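Search this book
Enter a keyword

Chapter 10
Gathering Examples for a Learning System

Reading time: 10 minutes
Last updated: May

The preceding chapters treated the learning system as something to which examples are given. The present chapter concerns the examples themselves: how they are planned, how they are recorded, and how a body of them is judged fit for use. Readers who have worked only with ready-made collections should expect the pace to be slower. A model may be trained again overnight, whereas a poor month of recording can seldom be repaired.

An example, in the sense used here, is a complete record of one attempt at one task. It contains what the cameras saw, the positions of the joints throughout, the commands sent to the arm and a short written label. The attempt begins at a stated starting position and ends when the operator declares it finished. Failed attempts are also examples, provided that they are labelled as failures.

Our main case is the Guddale collection, which was assembled over one spring and is used in the exercises at the end of Part Three. Its tasks involve handling solid objects at a conveyor, among them rough blocks that must be grasped securely by a jointed hand. A task sheet was written for each, giving the starting position, the permitted grasps and the condition for stopping.

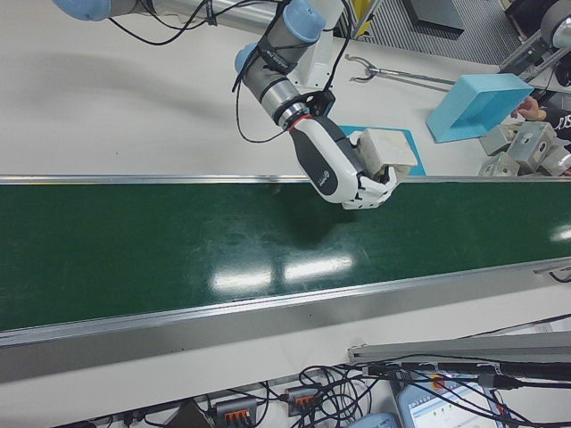
Frans De Haan objects that a task sheet of this kind settles too much in advance, and that operators left to choose their own grasps would give the system a wider range to learn from. His objection has force. The Guddale sheets were revised once in answer to it, and the second version allowed any grasp that kept the object clear of the belt. The share of rejected attempts rose for a week and then fell back.

10.1 Planning the session

A session should be planned from the variation that is wanted. The Guddale planners listed the conditions that might differ from one attempt to the next – the position of the object, its angle, the lighting, the operator – and decided which were to be changed on purpose and which held still. Conditions left off the list will vary anyway, and will do so without a record.

The written plan need not be long. At Guddale it filled a single page and was read aloud each Wednesday before recording began. Teodoro Bustamante, who drafted it, insisted that operators sign against any change made during the day, including the moving of a camera.

Cameras deserve particular care. A fixed camera gives a steady view of the whole working surface, but the arm may hide the object at the moment of contact. A camera carried near the wrist travels with the hand and supplies the close view, at the cost of a background that shifts 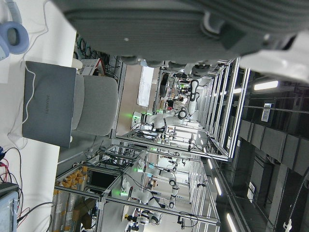
with every movement of the arm and takes in much of the room. A system trained on such views may come to depend on features of the room that have no bearing on the task. The usual remedy is to record in more than one place, or at least to vary the surroundings between sessions.

10.2 Checking what has been recorded

The first Guddale round produced 1,021 attempts. Of these, 268 were set aside at review, most of them for gaps in the joint record or for labels that did not agree with the outcome. Review was carried out on the day of recording, while the operators could still be asked what had happened.

Two reviewers read each label separately under a procedure known as the Govindasamy check. Where they differed, the attempt was played back at half speed and a third reader decided. The procedure is tedious, and it is often the first thing to be dropped when time is short. The later Clelmont collection dropped it, and some 400 attempts had to be labelled a second time. 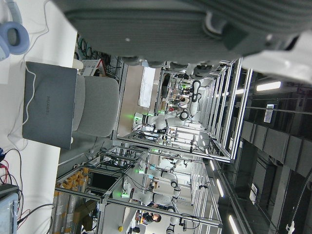 Should failed attempts be removed before training?
They should be kept, but stored under their own label, so that the designer of the system can decide whether to use them.

10.3 Storing the record

Each attempt is stored with the version of the task sheet in force when it was made. The Edum format, described in Appendix B, reserves a field for this purpose. Where the field has been left blank, the attempt should be treated as belonging to no version and excluded from any comparison between sheets.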